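Search
Enter search terms

Dressing tables in furnished bedrooms: what goes on top and what stays off
Speaker notes, Halldóra Overgaard
Condard Furnished Lets, autumn staff meeting, September

Length: 20 minutes, then questions. Slides are numbered at the bottom right. If we start late, drop the section on stools and go straight from drawers to cleaning.

Opening

Good afternoon. Most of you know me from the inventory side. I look after the furniture lists for the Tromska and Mogensen buildings, and since last spring for Russide as well. Kolbrún asked me to talk about dressing tables after the summer changeover, when we had more queries on them than on beds.

We have 317 furnished bedrooms on the books. Not all of them have a dressing table. In Tromska nearly every main bedroom has one, in Mogensen it's mostly the larger flats, and in Russide it depends on what the owner left behind. The owner's own pieces are where the trouble usually starts, and I'll come back to those.

I want to cover where the table stands, what mirror goes with it, what we leave on the top, the drawers, and cleaning. There is a sheet at the back of the room with the short version. Please take one for each building.

Where it stands

Slide 2 is the plan of a typical Tromska bedroom. Point to the window, then the door, then the bed.

The table goes against a wall, near daylight but out of direct sun if there's a choice. The best position is with the window to one side of the person sitting down. A window behind the mirror leaves the face dark. A window behind the chair gives glare in the glass. Side light is the easiest to use.

Leave enough room for the chair to be pulled out and for somebody to get past it. We had several rooms in Mogensen where the chair could only come out if the wardrobe door was shut. Tenants cope with that for a week or so and then they move the table themselves, and that is when floors get scratched. Two people lift, every time. Take the drawers out first.

Check the socket. People want a hairdryer and a lamp near the mirror. If the nearest socket is across the doorway, the table is in the wrong place, however good it looks in the listing.

(Pause here. Signe may want to say something about the lead that was run under a rug. If she does, keep it short.)

The mirror

Slides 5 to 8.

We use two sorts. One is fixed to the wall above the table, and the other stands on the table on its own base. I prefer the wall one for flats with small children, and Signe's team will fit them on request. A standing mirror needs more thought.

First, the base. It has to sit fully on the top with nothing under it. I've found folded card, coasters and once a paperback under the foot of a mirror, put there to change the tilt. If the tilt won't hold, the screws at the sides want tightening. If they won't tighten, send the mirror back to the store and we'll swap it.

Second, how far back it goes. Close to the wall, but leave enough of a gap that it doesn't rub the paint when somebody dusts it. On white walls you see every mark. Third, the height. Sit down in the chair and look. You would be surprised how many are set up by somebody standing.

Carved and scrolled frames. Owners like these and so do a lot of tenants. They photograph well and they suit an older room. In a modern flat with plain walls they still work if the rest of the top is kept quiet. They do collect dust in the curls, and they chip at the edges if they're carried by the frame. Carry them by the base with the other hand behind the glass. Note any chips on the inventory before the tenant arrives, with the position, for example "upper left, outer edge". "Some wear" is no use to anybody at check-out.

Oval glass is harder to replace than rectangular. Baoshan has found one glazier who will cut it and the wait is long. So if a piece of oval glass is cracked, tell us on the day.

What stays on the top

This is the part I was asked to talk about, so slow down.

The rule in the handbook is six items or fewer, counting the mirror. That came from Hema, who does our photographs, and I think she's right. Past that number the table stops being somewhere to put your own things. A tenant walks in with a bag of bottles and brushes and has to clear a space first, and then the things they cleared end up in a drawer or on the floor of the wardrobe, and at check-out we can't find them.

Things that are fine to leave:

A mirror, if there isn't one on the wall.
A vase with flowers, real or artificial.
A small tray or a shallow box for rings, keys and hairpins.
A lamp, if there's a socket close by.
A box of tissues in the guest flats.

Things to take off:

Perfume bottles left by the last tenant, full or empty.
Candles. They were agreed out two years ago and I still find them.
Loose papers, including our own welcome letter. That goes on the kitchen worktop.
Anything made of thin glass near the front edge.
Lace mats, unless the owner has asked in writing. They slide.

On flowers. If the flat is empty for more than a few days, use artificial ones. Real flowers are lovely on the day of a viewing and somebody has to go back and throw them out. A small bunch is enough. One colour with some green is easier to place than a mixed bunch. Keep the vase narrow enough that it doesn't push the mirror out of position, and put it to one side or slightly behind, so the space in front of the glass stays free.

On colour. People ask me whether everything has to match. It doesn't. In a white room with a white table, one soft colour is plenty to stop it looking like a shop fitting, and a couple of small dark pieces give the eye something to settle on. In a dark wood room I'd go the other way and use something pale. If you only have one tray in the cupboard and it's the wrong shade, use it anyway.

Small boxes go in front of the mirror base or beside it, never at the edge by the chair. Sleeves catch them.

Drawers

Slide 14, the list of things found in drawers over the summer. Read out three or four and move on.

Every drawer is pulled right out and wiped, including the back corners. Powder gets into the runners. Lining paper is optional. If it's there, it should be plain and it should be changed when marked, and it must be cut to size, since folded edges stop the drawer closing.

Keys. Where a drawer has a lock, the key is either on the inventory or the lock is taped on the inside. We've had two drawers forced this year and both keys were later found in the office.

Stools and chairs

(Skip if late.)

A stool goes right under the table and saves floor space. A chair with a back is more comfortable, and many tenants in the smaller flats use the dressing table as a desk. For the Mogensen flats I'd go with a chair. Felt pads on all feet. Check them at every changeover, they come off on carpet edges.

Don't send a stool out with a loose cover. Staple it or send it to Signe.

Cleaning

Slides 17 to 20.

White painted tops show make-up, hair dye and tea. They also show bad cleaning. Use a soft cloth, warm water and a drop of washing-up liquid, then a dry cloth straight after. No cream cleaner. It leaves a dull patch and the patch spreads each time somebody tries to even it out.

For nail varnish, ring me before you try anything. Remover takes the paint off with the varnish. I would sooner deal with a pink spot than a bare one.

For the mirror, spray the cloth and keep the spray off the glass. Liquid runs down inside the frame and the silvering goes black at the bottom edge. On carved frames use a dry soft brush, a clean paintbrush is good, and work from the top down. Do the frame first, then the glass, then the table top. If you do the top first you'll be doing it twice.

Lift the vase and the boxes and clean underneath. Rings from a damp vase are the most common mark on our report forms. A small clear pad under the vase prevents most of it, and there's a roll of them in the Tromska cupboard on the second shelf.

Putting it back together: mirror, then vase, then the small things. Stand in the doorway and look, then sit in the chair and look. If it's right from the chair, leave it alone.

Last slide before questions

Slide 21. Leave this one up while people come forward for the sheets.

White table, white wall, carved white mirror with an oval glass. Pink flowers in a white vase behind the mirror, and two small black pieces in front of the base. If anybody asks what I mean by keeping the rest of the top quiet next to a fancy frame, point at this. 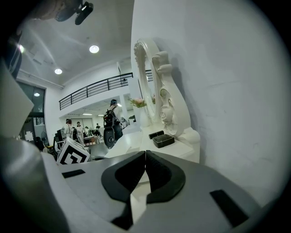
Questions and things to follow up

Owner's own furniture in Russide: Kolbrún has the list. Pieces without a photograph on file will be checked first.

Someone will ask about wall mirrors in Mogensen. The answer is yes, on request, through Signe, and the owner has to agree before anything is drilled.

Replacement trays can be ordered through Baoshan. Give the building and flat, and say whether you want a light one or a dark one.

Send me chips, cracks and missing keys by the end of September. Collect the spare sheets from the chairs and put them back in the folder.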